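Sorting small items on a shared bench: three colours, one row

Workbench and craft-table clutter is mostly a return problem. Pens, markers, offcuts and clips come out quickly and go back slowly. A short row of open containers in fixed colours handles most of it at low cost. The notes below apply to a bench, a kitchen counter or a folding table.

Choosing containers
Use rectangular containers with open tops. Round ones waste the space between them and roll when tipped. Buy the whole set at once; replacement colours bought later seldom match in height. Perforated sides suit anything that sheds dust, as the fines drop through to the bench and can be wiped up. Solid sides suit small hardware. Lids go into a cupboard and stay there.

Height matters more than volume. For markers and pens, a wall of 70 mm keeps the ends visible and the contents from tipping out. Deep bins hide the bottom layer, which then never gets used.

Placing the row
Set the containers side by side at the back edge of the work surface, touching or nearly so. On a bench 592 mm deep they remain within reach for most adults and leave the front clear for work. Do not split the row to either side of the bench. People learn position first and colour second, and a split row loses the first.

Keep the order constant. If blue is on the left today, it is on the left after cleaning too. A strip of low-tack tape under each container marks the footprint without harming an oiled finish. Test the tape on the underside of the top first.

Assigning the contents
Sort by colour only where colour is the thing you look for, as with markers and foam. For everything else, sort by use:
Blue – in use this week
Red – to be checked, refilled or repaired
Green – finished with, to go back to the cupboard

The red container should be nearly empty most of the time. When it fills, stop sorting and deal with it.

Clearing the surface
Work from the far edge toward yourself. Pick up long items first, as they trap the small ones, then loose pieces one at a time. Sweeping a whole handful into a container is faster on the day and costs the time back later. Coil any slack lamp or charger lead before starting, and move it behind the row if it will reach.

Markers should be capped and laid flat. Allow 5 minutes at the end of a session. Wash plastic containers in lukewarm water with a little dish soap; hot water can warp thin rims. 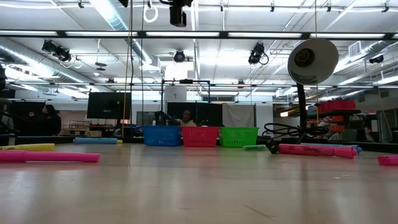 Blue, red, green, left to right.

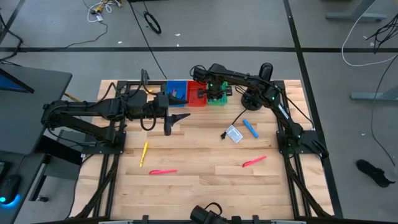 Josée Gauthier
Workshop and Storage Editor, Kakimia

Labels are optional with a set this small. Where several people share the bench, or where someone has trouble telling red from green, put a printed word on the front of each container at the same height. Paint pen lasts longer than paper on smooth plastic.

Check the arrangement after 2 weeks. A container that has not been touched in that time can come off the bench.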